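The price of a well-made bed

A spreadsheet, a small budget and the long road to hospital corners

Calum Moncrieff had already spent the money three times before any of it arrived. The first version of his spreadsheet bought one handsome robot arm. The second bought half of a better one. The third bought no arm at all, and it was the one that got approved.

Moncrieff does the planning for Jirnance, a small outfit that wants to sell bed-making machines to motels and aged-care homes. Its first customer on paper is Kamthorpe, a motel operator whose interest is genuine and whose patience is listed in the spreadsheet under "risks".

"I'd budgeted for a robot like you budget for a ute," he says. "Sticker price, rego, a bit for fuel. Then Jummai asked me what it was going to know how to do on the first morning."

Jummai Babalola runs the training side, and the answer was nothing. So the opening round of spending went on hand-held grippers: jaws on a handle, operated by a person, recording as they go. People do the chores, the recordings pile up, and some later arm is expected to learn from them. The arm moved to a column headed "next year", where it has plenty of company.

The grippers came in at $3000 a pair, a figure Moncrieff recites fondly, as it was the last one that behaved. He had allowed 30 hours of recording for the whole bedding program. Babalola went through 60 on fitted sheets alone.

"A fitted sheet is a terrible object," she says. "You can quote me. I've asked for a second mattress and been told to flip the first one."

Then came the lines he hadn't thought of. Storage was one. Spare fingertips were another. Laundry reached $371 in January and produced an email chain longer than the one about the lease. Mounir Belkadi, who looks after the hardware, put in for a proper shelving system and got a reply containing the word "aspirational".

Belkadi's own advice to anyone drawing up a similar budget is blunt. Price the people first. Buy two of whatever breaks, and find out how long the supplier takes to answer the phone before you sign. He also suggests leasing the arm, if you ever get as far as an arm, and reading the part of the lease about firmware.

Moncrieff has taken most of this on board. The fourth version of the spreadsheet has a contingency row, coloured a hopeful green, and Kamthorpe has been sent a revised timeline with fewer dates in it. The pillowcase line is still blank. Babalola says she'll have a number for him after lunch.

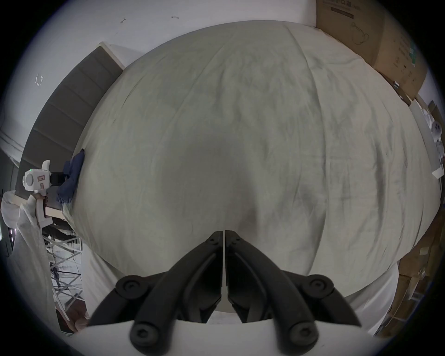

Two grippers at work on the bedding, with the fitted sheet still some way from motel standard.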